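Stretched cuffs on cotton rib: can they be brought back?

Last updated: 22 February 2025

rmeireles
I have a cotton knit cardigan, mid-weight, 1x1 rib at the cuffs and hem. After two years of pushing the sleeves up to the elbow, the cuffs no longer close on the wrist. The label gives 46 percent cotton, the rest acrylic. I have read three different methods (steam, hot water and dryer, elastic thread) and they can't all be right for the same fiber. Body of the garment is fine and I don't want it to shrink. What would you try first?

Rosário Meireles

plonham_rib
Steam will help the cotton part and may ruin the acrylic part. Acrylic goes limp when it gets hot enough and it doesn't come back. Knitters call this killing the yarn, and some do it on purpose for drape. On a rib cuff it is the last thing you want. With more than half acrylic I would keep the iron away from it entirely.

Cool water on the cuffs only. Squeeze them out in a towel, push the ribs together sideways with your fingers until the columns touch, and dry flat. Do not hang. A wet sleeve carries its own weight and the cuff is at the bottom of it.

tern46
Disagree in part. Steam held off the surface, with no contact, is fine on most blends if you keep it short. I have done over a dozen cuffs this way at the repair table in Laswood and lost one, which was pure acrylic with a false label. Cool water gives a result that lasts until the first wear.

Before any of it, look at how the cuff is made. A folded double cuff and a single layer behave differently. If it is folded, the inside layer often keeps more spring than the outside one and you can simply turn it. 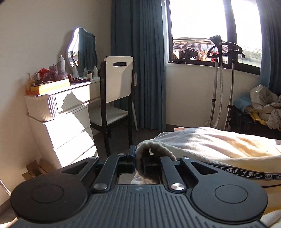

Fold of a cream knit, apparently a rolled cuff or edge.

For a single layer, count on the elastic thread method sooner or later. Clear or matching, size does not matter much, run on the wrong side through the back of each knit column. Start at the seam. Two rounds at the cuff edge and one more a finger width up. Keep the tension even and test the opening over your hand before you tie off.

plonham_rib
"Fine on most blends" needs a number attached to it. How far off, and for how long? A travel steamer and a boiler iron do not put out the same heat. Someone reading this with a good iron will hold it where you hold yours and end up with a flat cuff.

tern46
Palm width off the fabric, five seconds, then let it go fully cold before touching it. Boiler iron, lowest steam setting. Test on the inside of the hem first. I thought that part was obvious but fair enough, it should be written down.

marinho_knits
Different approach: cut the cuff off and knit a new one. For a machine-knit cardigan you pick a row above the rib, snip one stitch, pull the thread around and catch the live stitches as they open. It sounds worse than it is. The limit is gauge. Anything finer than 7 stitches to the inch and most people will lose patience before the first sleeve is done.

You also get to choose the fiber. A wool and nylon blend holds a rib far better than cotton ever will. Cotton has almost no stretch of its own, so all the recovery in a cotton rib comes from the stitch structure, and once the loops have shifted there is little to pull them back. The drawback is that you then have a cotton body and wool cuffs in the same wash.

rmeireles
Thanks. Checked it tonight: single layer, seamed on the inside, and the rib is too fine for me to pick up by hand. So that leaves water or elastic.

Question on the elastic. The yarn is dark and I can only find clear thread locally. Does the clear kind show at the edge? 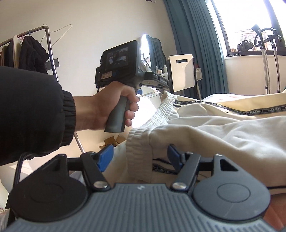 One more detail that might matter. The left cuff is noticeably looser than the right. I am right-handed, so my guess is that I pull the left sleeve up harder. If I set the elastic by the same number of rounds on both sides I assume they will end up different sizes.

tern46
Don't match rounds, match the finished opening. Measure your wrist, make a paper loop with enough room for your hand to pass, and draw both cuffs in to the loop.

Clear thread does show a little at the very edge on dark yarn, as a slight shine. Move the first round in by one row. The Rollent spool I use comes in black and grips better than clear, which tends to slide back through the knot. Three half hitches and a short tail woven in.

plonham_rib
On this we agree. I would still wash and reshape first, so the elastic is set against the relaxed size of the rib. If you sew it in while the cuff is stretched, the edge ruffles as soon as the garment is washed.

For washing afterward: inside out, cool, no dryer. Heat is hard on elastic thread and you would be redoing it by April.

rmeireles
Will do the water first and leave it a full day. I have ordered the black thread.

marinho_knits
Unbutton or push the sleeves from the forearm, too, instead of hooking the cuff with a thumb. Most of the damage is done right there at the edge.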